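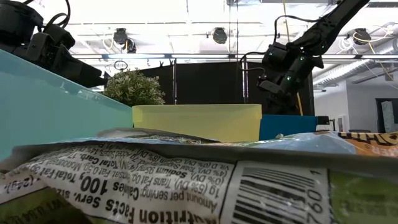
A 100-calorie bag having a lie down in front of the teal, yellow and blue bins, arms up the back.

June
Posted by the Snack Bench

I've had a few of you asking how it's going at work with the arms, so I made a cuppa and sat down to write it out properly. Bit of a long one, sorry!

For anyone new, I pack at Tretwood. We do the mixed snack boxes that go to offices and staff rooms, the ones that turn up in the kitchen and are down to the raisins by lunchtime. My bit is the returns and odds bench. When boxes come back, or a carton splits, or a customer changes their mind about nuts, all the loose packets land on me and I sort them into bins so they can go round again. I've done it for years. I could tell you which packet I'm holding with my eyes closed, just from the crinkle.

On a normal week I'd put 3000 packets through my hands. The week before Christmas I don't even want to talk about.

So when the manager said we were getting robot arms for the sorting (Rutkowska, that's the make, we all just call them the Ruties), I'll admit I went home and had a cry in the car first. You hear "it'll take the boring parts off you" and what you think is, well, the boring parts are my job, mate. The boring parts pay my rent.

Nothing like that has happened so far, and I'm putting "so far" in there on purpose.

What has happened is that I've spent months watching machines learn how hard a packet of snacks is to pick up. I never gave it a thought! A box is easy, a tin is easy. But a snack bag is a pillow full of air and crumbs, and it never lies the same way twice. It slumps, it folds over its own label, it goes shiny under the lights just where you need to read it. I grab it by whatever corner's sticking up and I couldn't tell you how I choose the corner. The fellow setting up the arms asked me to explain it and I stood there opening and closing my hand like a crab. 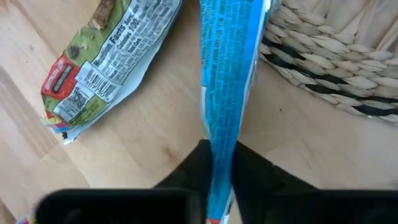 Blue wrapper in the grip, green bag still on the table. The basket's in the top corner.

The camera near the fingers is my favourite part of the whole business, because you see the job the way the arm does. Everything's enormous. That skinny blue wrapper with the fine print running down it (milk, soy and wheat, for the allergy people) looks like a road. And you see how little there is to hold on to. Two flat black fingers and a bit of slippery plastic between them, that's the lot. I've got ten fingers and a thumbnail I keep long for peeling tape and I still drop things.

The other piece of it is Skollent, the program that decides what each packet is and where it goes. It likes a label. Barcode showing, calories showing, happy days. Turn the same packet face down and it gets a bit lost, and guess who flips it over. So a good part of my shift now is being a sort of aunty to the arms. I put things in front of them, I fix the ones that went in the wrong bin, I press the button, and I write down what went wrong in a notebook with a cat on the cover. There were 185 entries in it at last look. Some just say "chips again".

Is it better? Depends what time of day you ask me. At seven in the morning, yes. My wrists are better than they've been since my thirties, I'm not joking, I used to sleep in splints and they're in a drawer now. By two in the arvo I'm not so sure. Sorting by hand, you get a rhythm going, and you can talk. We used to have the footy argued to death by morning tea. Minding the arms you've got to watch, and watching is tiring in a different spot, somewhere behind the eyes. It's quieter too. I miss the chat more than I expected to.

And the pay thing, since somebody always asks. I went up a grade, because minding counts as "machine operation". Good. But there were 19 of us on the packing floor when I started on returns, and the last two who left weren't replaced. No one was sacked. They retired, we had cake, and then the lockers stayed empty. I don't think that's wicked, but I do notice the lockers. The young ones notice too. One asked me if it was worth learning the bench at all, and I said yes, learn the bench, and then learn the arms as well, and I hope I told her right.

We've also got the Vondard contract coming up, 800 boxes a month on top of what we do now. Management says we couldn't have taken that on without the Ruties. That may be so. I asked at the meeting whether a bigger order means more people or more arms, and I got "a bit of both", so I've written that in the cat notebook as well, with the time next to it.

My one piece of advice if your work is getting something like this: ask to be there while it's being set up. I nearly didn't, I thought it was for the engineers. But they moved the bins closer because I said so, and they changed how the wrong ones get handed back to me, so I'm not bending down for them all day. If I'd stayed on the other side of the floor being cross I'd have been stuck with whatever they came up with.

Right, the tea's gone cold and the dog wants out. Next post will be the garden again, promise, the broad beans are going mad.

Comments

CrinkleCut: My sister went through this at a bakery, same story with people leaving and the spot just closing up behind them. Good on you for asking at the meeting. Keep that notebook!

beansandbikes: Never thought about how a robot would see a muesli bar wrapper. That close-up is oddly beautiful. Do they ever squash them?

The Snack Bench: Oh yes beansandbikes, there's been some very flat biscuits. We have those with our tea.

Old Forklift: We got automatic pallet wrappers years back and I felt the same about the quiet. Put a radio on if they'll let you, it helped us no end.

beansandbikes: Also looking forward to the broad beans.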